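Christos Karagiannis
2023-02-25

A few people asked how I pack the cabinet knobs, so I'm going to go through it. Long thread. It's mostly about small boxes.

Background first. I sell reclaimed and new cabinet knobs and drawer pulls out of the back half of my garage in Norkstead. Last year I shipped 1,973 orders. Most of them were a few knobs, some were a whole kitchen.

For a long time everything went in padded mailers. Knobs are heavy for their size and they rub against each other. Brass is fine with that. Glass and ceramic are not.

In January I sat down with the returns folder. Nearly all the damage was chips on the front face, the part people look at. The screws and the backs were always fine.

So the mailers are now only for flat pulls and loose screws. Everything round goes in a box.

I tried three kinds of box. The first was a fold-flat mailer box from the office store. Good box, wrong shape. It's wide and shallow and a knob slides from one end to the other.

The second was a gift box with a separate lid. Looks nice. The lid comes up if anybody squeezes the sides, and you end up taping all the way around, and then it doesn't look nice.

The third is the one I kept. It's the small Kukport carton, close to a cube, with tuck flaps top and bottom. I order them flat. I had 3,473 on the shelf after the last delivery, and that should last me well past summer.

A cube is a good shape for a knob. There's the same gap on every side, so you can use the same amount of paper on every side and stop thinking about it.

How I fold one up. Open it with your thumbs in opposite corners and push until it goes a little past square. Let it come back. If you stop at square it wants to go flat again while you're loading it.

Close the bottom first and tape it even if it's a tuck flap. A tuck flap is fine for a light thing. A stoneware knob will push it open if the box is dropped flat on its bottom.

One strip of tape down the seam. I use the Flidelex paper tape, the narrow one. It tears by hand and it sticks to coated board, and the last brand I had didn't.

Paper, then. I use plain newsprint. Bubble wrap works, but it takes up so much of the shelf, and customers write to complain about it.

Half a sheet per knob. Put the knob face down in the middle, bring the corners up around the stem, and twist. The twist ends up at the back where the screw goes. The front has smooth layers over it.

Don't leave the screw in the knob. I did this for years. The end of the screw goes through the paper and finds the knob next to it. Screws go in a little paper envelope with the size written on it.

Write the size on the envelope before you put the screws in. Writing on a lumpy envelope gives you handwriting that no customer can read. I've had the emails.

Ceramic knobs go stem up. Glass knobs also stem up. Wood I don't worry about, but I do it the same way so that I only have one habit.

Crumple a piece for the bottom of the box before anything goes in. It should be loose enough that you can push it down with one finger and it comes back.

Then the wrapped knobs, then the screw envelope down the side, then another crumpled piece on top. Close the flaps without taping and shake it next to your ear. If you hear it, add paper.

If the top bulges, take paper out. A bulging box gets crushed by the one stacked on it. It also won't sit flat for the label, and that leads me to labels.

Labels are where I lost the most time. My printer makes a label that is nearly as big as the top of the small carton. Put it on a little crooked and the corner hangs over, and that corner catches on everything.

What helps is to put the label down flat without pressing, look at it from straight above, slide it, and only then press from the middle out to the corners. Don't press one end first. You can't fix it after that.

It also helps to have something on the other side of the box. If you push on one edge of an empty-ish carton it just walks away from you across the table. Use your other hand or a block of wood.

My sister-in-law at Dimitriou (they do small hardware too, mostly hinges) packs much more than I do in a day, and her advice was to keep the box in one place in the middle of the table and bring everything to it. I used to carry the box around to the supplies like I was shopping.

So now the paper is on my left, envelopes on the right, tape in front of me. The box does not move until it's closed. That one change did more for me than any tool I've bought.

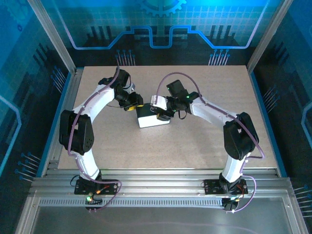
Small boxes need a clear patch of table around them more than big ones do. A big carton will shove things out of its way, but a little one gets tipped by a pen. I like how the white one is set up on the speckled top, not far from the middle, with room on the sides and a grip coming in from the left and the right. The white rectangular piece resting on the black top makes me think of labels too, and how you look at one from above before you press it. Cables are the other thing to think about on a packing table. The purple ones go along the arms, but the thin black one trails over the tabletop on the left, and the cord on my label printer does the same. I have swept plenty of envelopes onto the floor with that cord.

I've now clipped my printer cord to the back edge of the table with a binder clip. It cost nothing and it works.

About the table itself. Mine is an old kitchen countertop on two file cabinets. The pale color is good for this. I can see a black screw on it right away. I had a dark board before, and the screws vanished.

Height matters more than I expected. If your wrists are bent while you fold flaps, raise the table. I put 2x4 offcuts under the file cabinets and my shoulders stopped hurting inside a week.

Light should come from the side. With a lamp straight overhead, shiny labels glare and you can't tell if the edge is straight.

Now the outer carton, for bigger orders. A kitchen order might be a lot of small boxes. I stand them in the outer carton in a single layer if I can, with the labels (just the small content labels, no address) facing up.

If there's a second layer, a sheet of cardboard goes between. I cut these from the delivery cartons that the Kukport boxes come in. They're the right thickness and I have a stack of them already.

Fill the gaps at the sides first and the top last. If you fill the top first you press everything toward the middle and the sides open up again.

Weight check. I stop at 20 pounds per carton. Past that the drivers start dropping them. Two cartons is a bit more postage, and I'll pay it.

Things I don't do anymore: tissue paper in the brand color, a thank-you card in every order, stickers on the flaps. The stickers tore the coating when people opened the box, and some people want to keep the box.

People do keep the boxes. I get photos of them in drawers, holding the old knobs that came off. I started leaving the tape tab folded over on one end for this reason. It takes a second and you don't need a knife to get in.

To fold a tab, tear the tape a little long, turn the last bit under on itself, then stick down the rest. Do it on the top seam only.

Time, for those who asked. A regular order takes me around 2 minutes from an open box to a label on top. Glass takes longer. A kitchen order can be most of a morning if the finishes are mixed.

Mixed finishes I sort before I wrap anything. Once it's in newsprint, a satin nickel and a polished nickel feel exactly alike, and unwrapping is a lot slower than wrapping.

I pencil a letter on the twist: S, P, B for the black ones. The customer can ignore it. I check the letters against the order sheet before the flaps close.

Some questions from the last time I posted about this.

Do I reuse boxes? Outer cartons, yes, if the corners are still hard. Small ones, no. The creases get soft after one trip, and the flaps won't hold shut.

Do I put "fragile" on it? I used to. My damage rate didn't change either way, so I quit buying the stickers.

What about the white boxes, don't they get dirty? Yes. Newsprint ink comes off on them if your hands are dry and you've been at it a while. I keep a damp rag on the shelf and wipe my fingers between wrapping and labeling. Kraft brown would hide it, but the white ones were what Kukport had in this size.

Where do I keep the flat boxes? On edge, like records, on the lower shelf. Stacked flat, the bottom ones get pressed so hard they don't want to open.

Still working on long bar pulls. They don't fit the small box, and a tube lets them slide end to end. Right now I tie them in pairs with paper between, backs together, and put them corner to corner in a shallow carton. If you have a better way, reply to this one and tell me what you use.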